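Small water bottles at the Clendton hall meetings — worth it?

tealeaf_80
We've got the big white table back for the Saturday group and I've been told to sort drinks. Jugs or little bottles? I say bottles, the jugs at Drundska always ended up with bits in them.

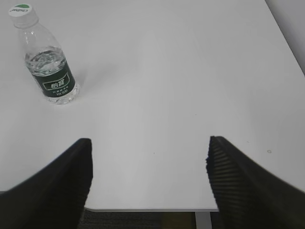
Half-drunk bottles are my real bugbear, mind. People have a few gulps, wander off and then won't touch it again as they can't tell whose is whose. A green label and a white cap look the same on everybody's, and you're left with one like this, water still in the bottom half. I tipped 7 down the sink last time!
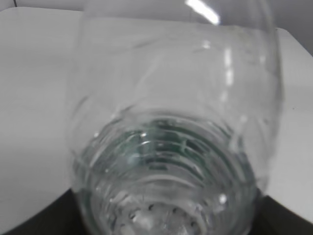

So I'm thinking a marker pen on a string, and everyone initials their cap.

mossy_kettle
Jugs. Sorry. A marker pen will walk off within 2 weeks — ours did. Get proper glasses and a cloth to put over the jug.

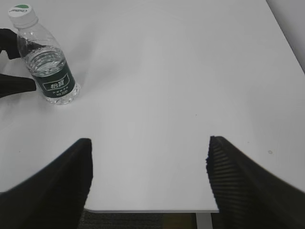

Water on the table, cap on

tealeaf_80
And who's washing 19 glasses, mossy? The sink's the size of a soup bowl.

mossy_kettle
Whoever drank out of them!

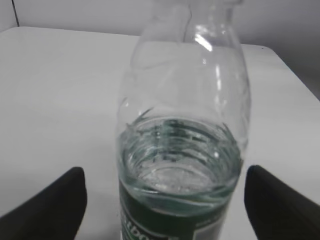
Krishnan
Forum moderator

I'm with tealeaf on bottles, but initial the label, as ink rubs off a cap in no time. Thin plastic is horrid to write on once it's half empty too, it just gives under the pen. Try stickers.

tealeaf_80
Stickers! Right, I'll see what Zeltton have got in.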